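Setting up the wrist camera on a simulated gripper cell

Posted September 28, 2024. Filed under: Paltis, grippers, things I should have written down in July

Before you let your arm pick up anything in the Paltis simulator, you need a wrist camera that agrees with the rest of the cell about where the fingers are. The default one doesn't. It has opinions of its own, and they're wrong by enough to make every grasp look like a bar fight.

You'll need the Lerar two-finger gripper model, the Huvilari room pack and a cup of something. Allow an hour. The manual says ten minutes, and the manual is a liar.

1. Load the room and park the arm

Open the room pack and pick any layout with a stone floor. Send the arm to its home pose and wait until the joint readout stops fidgeting. If it never stops, your damping is set to zero. Go and fix that first, then come back and pretend it didn't happen.

2. Mount the camera

Attach it to the palm link. If you attach it to a finger, the view will swing about every time the gripper opens, and you'll feel seasick by lunch. Tilt it forward in steps of 2 degrees until both fingertips are in view and a strip of palm shows along the bottom.

3. Centre the view on something upright

Find a tall, thin object and bring the gripper over with the fingers open. Stop with the object in the gap and don't close yet. You want a bit of clearance on each side. If one finger is much closer, nudge the camera's sideways offset and look again before blaming the arm.
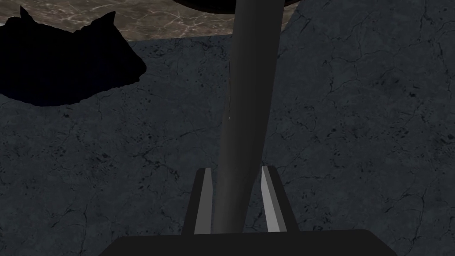

Rod between the open fingers, not clamped. The pale inner faces are the bits to line up by.

The veins in the marble are handy for judging whether you've drifted. The grey floor suits this better than the brown marble, at least to my eye.

4. Check it against a wall

Back off, open the fingers wide and point the gripper at a wall. You're checking that the two fingers look like a matched pair when there's nothing in between to distract you. A lopsided pair means the camera has some roll in it. Take the roll out at the camera mount and leave the wrist joint alone. I didn't, and spent an evening with a gripper that was level on screen and crooked everywhere else. 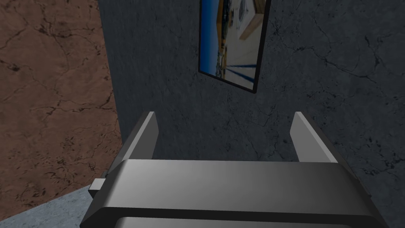 Fingers spread, nothing held, facing the cracked grey wall. Don't level off the picture; it's at an angle from here.

Use the palm housing as your horizontal. It's wide and it stays put.

5. Save it properly

Save the camera offsets to the gripper file, not the room file. Room files get overwritten whenever the pack updates, which is how I lost the first set. Give the thing a name you'll recognize later. Mine is called Malik, for no reason I can defend.

6. Run the open and close test

Cycle the fingers 10 times with nothing in the gap and watch the tips. They should meet in the same spot each time. If they wander, go back to step 2 and check which link you parented the camera to. Yes, even if you're sure.

If you get error 1137 on the first close, restart the simulator. I've read the explanation for it twice and restarting is still the better use of your afternoon.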